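Bamilham Court maintenance desk
Ticket 300 - Kitchenette sink, ground floor - slow drain + smell
Opened: February 2020
Opened by: Rianne Van Leeuwen
Assigned: Willy Wouters
Priority: normal, changed to high
Status: closed

Rianne Van Leeuwen wrote:
Sink in the ground floor kitchenette is draining super slow again. Fill it halfway and it sits there. Also a smell, kind of like old eggs, worse in the morning. Dishwasher shares the drain I think, because when it pumps out the sink gurgles and gray water comes up. No leaks under the cabinet that I can find. Was fine after the last fix in August. Please don't just pour stuff down it, we did that last time and it came back.

Willy Wouters wrote:
Got it. Few questions before I come over
- one bowl or both?
- does hot water drain any better than cold
- anybody put rice or coffee grounds down there
- is the strainer in when it's slow, or out

Rianne Van Leeuwen wrote:
Both bowls, left one worse. No difference hot or cold. Coffee grounds yes, I've asked people to stop. Tried with strainer in and out, same thing.

Willy Wouters wrote:
OK so not the strainer. Stopped by. Notes:

Plunged left bowl with right one plugged. Moved a little, then slow again.
Took the trap off. Some grease, a bottle cap, not enough to explain it. Cleaned it, new washers, back on. No drips.
Ran 30 seconds of full hot. Backed up the same as before.
So the clog is past the trap. Need to snake from the wall.

Also the dishwasher hose is just laying on the cabinet floor, no high loop. That's your gray water. Whoever did the August job moved it and didnt put it back. Will strap it up under the counter next visit.

Hendrik Jacobs wrote:
Adding unit 7 to this ticket. They called in a slow sink too, same wall. Sounds like one shared line. Willy can you check before we do both seperately?

Willy Wouters wrote:
Yes, that fits. Checked 7 - bathroom fine, kitchen slow. Shared branch, has to be. Cleanout is behind the panel in the hall but someone painted over the screws. Need a scraper and more time than I had today.

Rianne can you put whatever photos you have on the ticket. Also what's the strainer size, the store has a couple.

Rianne Van Leeuwen wrote:
Photos attached. Will measure the strainer later. 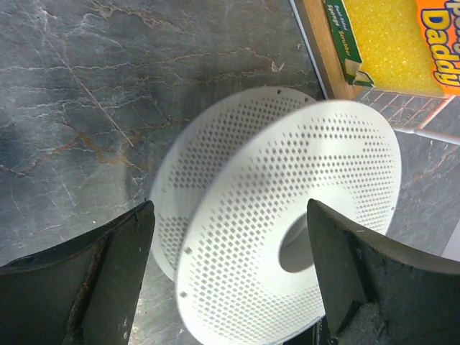
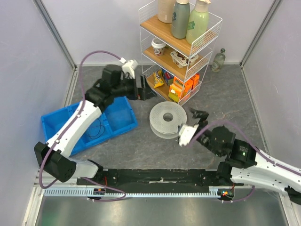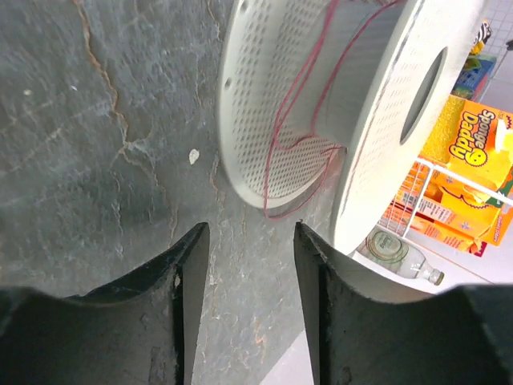
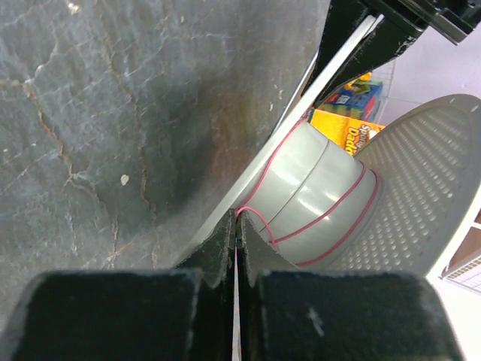 4 attachments. First one: white strainer. Last one: light gray plastic part.

Willy Wouters wrote:
Thanks. Strainer is white plastic, no metal basket, easy to replace. I'll bring one with finer holes for the coffee. Doesnt change anything on the clog.

Second visit:

Panel off. Cleanout cap was stuck, used the big wrench and some penetrating oil, came loose after a wait.
Standing water behind it, so blockage is downstream.
Hand snake went in 13 feet and hit something soft. Worked it back and forth. Pulled back grease and a lot of coffee.
Second pass went through clean. Water dropped right away.
Flushed with hot from both kitchens running together, no backup at either sink.
New cap on the cleanout, hand tight plus a quarter turn. Old one had a crack.

Dishwasher hose strapped up high under the counter. Ran a rinse cycle - no gurgle, nothing coming up in the bowl.

Smell: was still there a bit when I left. Give it a day or two. If it stays, check the vent next.

Rianne Van Leeuwen wrote:
Drains great now. Smell is mostly gone, still a tiny bit near the right side of the cabinet first thing.

Willy Wouters wrote:
Right side is the old capped stub from when there was a second machine. Cap was loose, I could turn it with two fingers. Taped the threads and retightened. Try again tomorrow morning.

Rianne Van Leeuwen wrote:
No smell this morning. Unit 7 says theirs is good too.

Hendrik Jacobs wrote:
Good. Parts to bill: washers, cleanout cap, hose strap, strainer. Split the labor between the two units please. I'm writing to Congate about the hose since the August job was theirs.

To do, not part of this ticket:
- sign by the sink about coffee grounds
- don't paint over the hall panel again
- snake the branch line once a year, put it on the calender

Closed by W. Wouters. Reopen if it slows down again, don't start a new one.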